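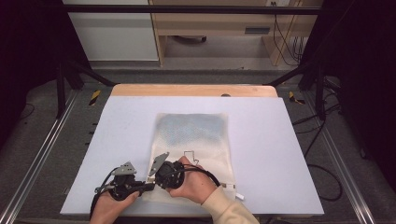 Looking after cloth bags

Cloth bags last for years if they are washed before they look dirty. Crumbs and onion skins work into the bottom seam and stain it from the inside.

Washing

Turn the bag inside out and shake it over the sink. Brush the seams with an old toothbrush. Wash cool with similar colors, and leave out the fabric softener — it makes cotton slow to dry. Printed bags should stay inside out until they are ironed.

Grease spots

Rub in a drop of dish soap, wait 20 minutes, then rinse from the back of the cloth. Old spots may need a second round.

Drawstrings and zippers

Tie the ends of a drawstring together before washing. If one end slips in anyway, fasten a safety pin to it and work it back through the channel. Close zippers first. A stiff one can be rubbed with a plain candle stub.
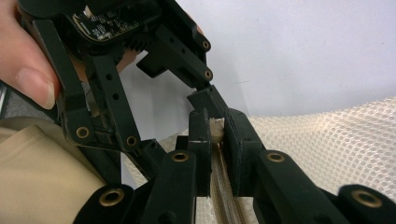
Drying and storing

Hang bags by the bottom corners so the opening faces down. Fold them only when fully dry, and keep a couple by the front door. Mesh produce bags can go in a drawer, rolled up.

Updated 17 September 2026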